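4. Fitting your Dretgate table cover

The cover fits round tables up to 117 cm across. It will not fit square ones, however firmly you pull.

1. Wipe the table and let it dry.
2. Lay the cover pattern side up and smooth it from the middle outwards.

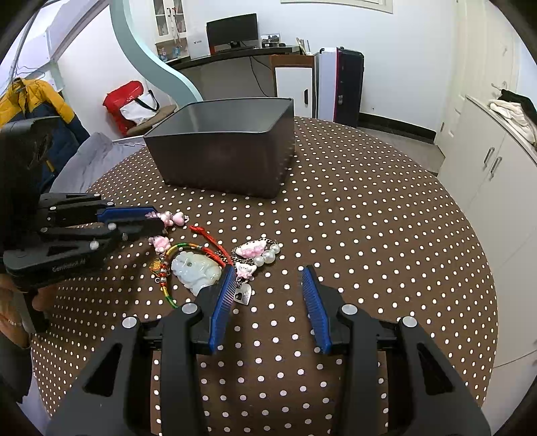

Fig. 7. Polka dot cover in brown, laid on a round table.

3. Let the hem hang for 10 minutes, then even up the drop all round.

Note: Fold lines fade by themselves – eventually. If you can't wait, use a cool iron on the reverse.

4. Clip the hem weights on, evenly spaced. Pets will find them first.

CAUTION: Lift metal items to move them. Dragging them snags the weave, and the guarantee has heard every excuse. 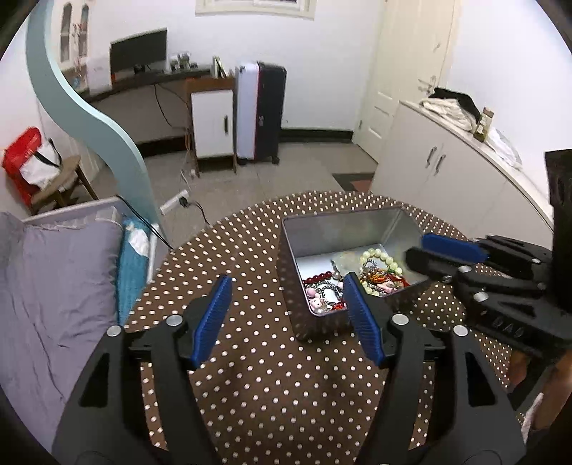 Fig. 8. Cover in use under a metal tin of jewellery.

5. Wash after 16 hours' soaking for wine, or straight away for anything else. See section 5.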